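Practical Computing, Session 6: Moving an old desktop to a new drive

Notes by Dorota Sowa

Okay, so last time we got as far as opening the case and finding the drive bay, and a few of you asked me why we stopped there. We ran out of time! These notes pick up where we left off, and I've added the bits I mumbled through at the end.

The machine I keep using as my running case is my own old desktop, which is called Prullau (all my computers get names, it makes the backup labels easier to read). It had a spinning drive that took ages to boot, and I wanted a solid state drive in it without having to set everything up again from scratch. You'll be doing the same thing on the lab machines, Ninero and Coste.

1. Find out what you have

Before you buy or plug in anything, look at how much of the old drive is really in use. On Prullau the disk was huge but only 62 GB had anything on it, so a much smaller drive was fine. In a terminal, type

df -h

and look at the line that ends in a single slash. The "Used" column is the one you care about. Then type

lsblk

and write down the name of the drive. On paper, please, with a pen. You're going to want it later when the screen is showing a rescue prompt and your notes file is on the disk you're copying.

2. Clean up first

I always skip this and I always regret it. Empty the trash, clear the package cache, and get rid of downloads you forgot you had. On my machine there were 19 GB of old installer images sitting in one folder, and I'd have happily copied the whole lot across. If you have virtual machines you no longer start, now is a good moment to say goodbye to them too.

3. Make a backup, and then open it

A clone is a copy, sure, but while you're making it you are one typo away from overwriting the good disk with the empty one. So back up your home folder to an external drive first. Then pick a couple of files from the backup and open them on a different computer. A photo and a spreadsheet will do. I once had a backup full of files with the right names and nothing inside — I found that out two months later, and I was not fun to be around that week.

The external drive for this course is labeled Tratenier and it lives in the cabinet by the door. Please sign it out on the sheet.

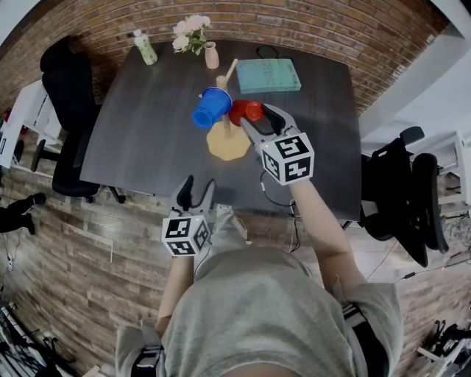
4. Boot from the USB stick

Shut the machine down, plug in the stick, connect the new drive with the USB adapter, and start up again while tapping the boot menu key. It's F12 on Ninero and Esc on Coste, don't ask me why they differ. You want the live system, so choose "Try" and leave "Install" alone.

Once you're on the live desktop, run lsblk again. The names may have moved! What was sda when you wrote it down can be sdb now, depending on what order things were found in. Go by the size and the model, and check it against your piece of paper.

5. Shrink, then copy

If the new drive is smaller than the old one, open the partition editor and shrink the main partition until it fits with room to spare. I leave 50 GB free on top of what's used when I can. This step can be slow, and the progress bar likes to sit still for ages and then jump. Leave it alone and go get a coffee.

After that, copy the partitions over one at a time, starting with the small boot partition. You can use the editor's copy and paste for this. I know some of you love dd, and I do too, but for a first attempt I'd like you to see what's going where.

6. Swap and start

Power off, pull the cord, and put the new drive in. Leave the old one unplugged for the first boot. Two disks carrying the same partition IDs will confuse the system, and you could end up running happily from the old one without noticing.

If you get a black screen with a grub prompt, don't panic — the boot loader needs reinstalling from the live stick, and we'll do that together next session.

For next time: bring your lsblk notes from before and after the move, and read the man page for fstab. Only the first half, the rest can wait.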